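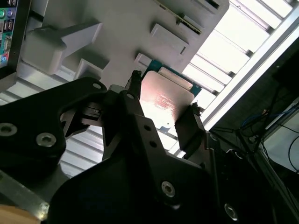

"It closed when it should have stayed put": a gripper fault at Stundell

Stundell takes in old desktop computers, strips them and sells on the parts that still have life in them. Its workshop in Berkley has had a robot cell handling processors since March. Over the summer the cell was switched off for 66 hours after the gripper closed without being told to, with a technician's hand close by. I spoke to the workshop's lead technician, who was there when it happened and asked not to be named.

The job sounds simple. A processor comes off its board, goes into a white plastic fixture, gets checked, and is then picked out again and put in a tray. The robot does the moving between fixture and tray. People do the rest.

"It's fiddly work for a machine," the technician said. "You've got a metal lid that's shiny and a thin edge underneath that you don't want to chip. Pick it up a bit crooked and it won't sit down in the recess. A person feels that straight away and wriggles it. The arm just carries on pushing until something tells it not to."

Crooked picks had been the main complaint from the start. When one happened, the cell was meant to stop and hold, and a technician would open the guard, take the chip out by hand, close up and press resume. By the time of the fault they had done this so often that it had become part of the day.

"I'd opened the guard and reached in for the chip. It was at an angle, one corner up. I had my fingers on it and it came free, and as I was drawing my hand back the jaws shut. Quick, too. There was nothing between them by then except the end of my glove."

The glove was nipped and the technician pulled free. There was no injury beyond a sore fingertip. The chip went on the floor.

"I stood there for a second and then I hit the stop. I should have hit it first, before I ever opened the guard, but the guard was supposed to do that for us. That was the whole idea of it."

Stundell called in Mernus, the small firm that had put the cell together, and the cause was found the next morning. Opening the guard did cut power to the arm. The gripper was on a separate supply, and that supply had been left out of the guard circuit when the cell was rewired in the spring to make room for a second tray. So the arm went dead, as everyone expected, and the gripper stayed live.

Nothing showed this up because a gripper that is holding a chip looks the same either way. It only moved when the chip was taken out of it. The program had been told to keep a steady grip, and once it lost the part it tried to find it again by closing further.

"The log had 1079 guard openings on it after the rewiring," the technician said. "Every one of those was somebody putting a hand in next to a live gripper. Most of the time the jaws were already open, or you were clearing something off the fixture and weren't near them. I've thought about that number a fair bit."

I asked whether anyone had noticed anything odd before. There was a pause.

"One of the others had said it twitched. That was the word, twitched. We had a look, ran it a few times with the guard shut and couldn't get it to do anything. Of course we couldn't – the fault was only there with the guard open. We wrote it in the book and went back to work."

The gripper supply is now wired through the guard circuit with the arm. The program has been changed as well, so that a lost part leaves the jaws where they are and raises an alarm. There is a written check to be done after any rewiring, in which the guard is opened and each moving thing is tried in turn with a plastic rod in place of a hand. Mernus paid for its own time. Stundell paid 600 pounds for a new interlock switch and the fitting.

Dabbas, which buys most of the tested processors, was told that one batch would be late. It was.

The crooked picks have not gone away. The technician thinks the fingertips are part of it, as one is a narrow post and the other a wider block, and wants to try a different pair. That will have to wait until the backlog is cleared.

"I don't mind the robot. It's good at the dull bit. But I press the stop now before I open anything, every time, and I make the others do it. It adds a few seconds. The new starter asked me why we bother when the guard does it, so I showed them the glove."

Published Aug 5, 2026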